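Section 4: Setting the Table for Play

If you have come straight here from Section 3, your Rivness play table should now be standing on its feet, level, and in the spot where you mean to keep it. If it still rocks when you lean on a corner, do please go back and sort that out first, as it is a much fiddlier job once there are plates and mugs on top (I have done it both ways, and I know which I prefer!).

This section covers laying out the tea set for the first time, the simple place setting we start everybody on, and how to put it all to bed afterwards. Allow yourself 30 minutes on the first go. After that you will hardly need the guide at all.

What you will need

The table, assembled and wiped
One mug and one plate from the Mensah tea set
The pretend food, which lives in the Bunon drawstring bag
A soft cloth, slightly damp
A second soft cloth, dry

Leave the rest of the tea set in its box for the moment. I know how tempting it is to tip the whole lot out, especially with a small person bouncing at your elbow, but a crowded table is a muddling table and the first few games go far better with only a little on it.

4.1 Getting the top ready

1. Peel off any remaining film from the tabletop. Start at a corner and pull slowly, keeping your hand low and flat so the film comes away in one sheet.

2. Wipe the top with the damp cloth, working from the back towards yourself, and then go over it again with the dry one. It is a very shiny surface and it shows every smear, so a second pass is well worth the extra minute.

3. Sit down where you will be playing and have a look at the light. A glossy white top throws back lamps and windows. If there is a glare right where you want to look, turn the lamp away or shift your chair along a little until it stops bothering you.

4. Find the round holes towards the back corners. They are meant to be there and need no plugs or covers. Try to keep very small bits and pieces well away from them, or you will be on your hands and knees before tea time.

Note: The faint grey lines on the top make large squares, and they are handy for lining things up. They are part of the surface, so please don't scrub at them.

Caution: Use nothing on the top except water and a drop of washing-up liquid. Scouring pads and cream cleaners will dull the shine for good.

4.2 The first place setting

We start with three things only: something to drink from, something to eat from, and something to eat. You can be as grand as you like later on.

1. Stand the mug towards the back, on the left, open end up. Turn it so that the handle points to the right. If your guest is left-handed, by all means swap the whole arrangement over and turn the handle the other way.

2. Put the lilac plate nearer to you and to the right of centre. Leave a good clear gap between it and the mug, wide enough for a sleeve to pass through without knocking anything over.

3. Set a piece of orange-and-white food on the far side of the plate, over to the right. Don't put it on the plate just yet. Serving is the best bit of the game and it would be a shame to have done it already.

4. Sit back and check that you can reach everything without standing up. If you can't, bring things in a square at a time.

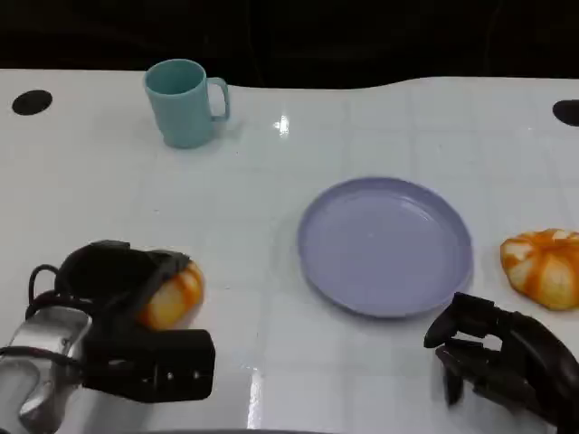 4.3 Serving the first course

1. Agree who is the host and who is the guest. If this is likely to take a while, toss a coin.

2. Let the host choose the food. Bring out a second piece now if you have one that goes nicely with the first, and keep it on the left, by the host's hand, so that the two don't get mixed up.

3. Pick the food up from the sides with a gentle grip, fingers round one side and thumb round the other. The rounded pieces have a way of rolling off if they are pinched from the top.

4. Carry it over the table, low down, and lower it on to the middle of the plate. Let go only when it is resting on the flat part inside the rim.

5. Offer the mug. Hold it by the handle, turn it round so that the guest can take it easily, and remember to ask about milk and sugar. (My own guests are very particular about sugar.)

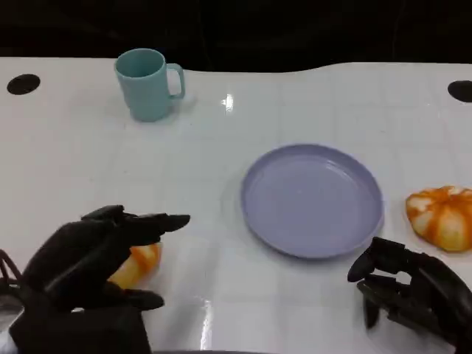

It doesn't matter a bit if the first few servings end up on the table or in somebody's lap. Take the piece back to where it started and have another try, with plenty of time and no hurrying. Younger children often like to hold the food for a good while before they decide what to do with it, and I would let them. The game will keep.

Once serving is going smoothly you can make things a touch harder. Move the plate one square further off, or swap the plate and the mug about, or ask for the food to be passed from one hand to the other on the way. Change one thing at a time, and go back to the easy layout whenever anyone gets cross.

Caution: The pretend food is for pretending with. Keep it out of mouths, and don't mix it in with real fruit or vegetables on the same table.

Caution: Please don't pour hot drinks into the play mug. For a real drink, use a real cup and have it somewhere else.

4.4 Clearing away

1. Gather up the food first and count it back into the Bunon bag before you pull the string.

2. Wash the mug and plate by hand in warm soapy water, rinse them, and stand them on a rack until they are properly dry. The water should be no hotter than 38 degrees, much the same as you would run for a baby's bath.

3. Wipe the food pieces with the damp cloth only. They should not be left to soak.

4. Put the mug and plate back in the Mensah box with the plate flat on the bottom and the mug lying on its side on top. The lid won't close if the mug is standing up, however firmly you press.

5. Dry the tabletop and leave it bare overnight.

Note: If you keep the set in a shed or a loft, bring it indoors for the winter. We would also ask you not to leave it in a parked car in August.

4.5 If something isn't quite right

The mug slides about. The top is probably damp. Dry it, dry the base of the mug, and try again.

The plate won't sit flat. Feel underneath for a scrap of film or a crumb. If the plate itself has warped, we will gladly send another.

The food keeps rolling away. Turn it until you find the side it rests on best, or tuck it up against the rim of the plate.

There are marks that won't wipe off. Lay the damp cloth over them, go and make yourself a cup of tea, and wipe again when you come back. Crayon may need two goes.

For replacement pieces, write to Kagiso Rampersad at the Zeltton parts desk and say which colour you are missing. There is no need to send the old piece back.

Section 5 deals with adding a second guest, and you will want the rest of the tea set out of its box for that.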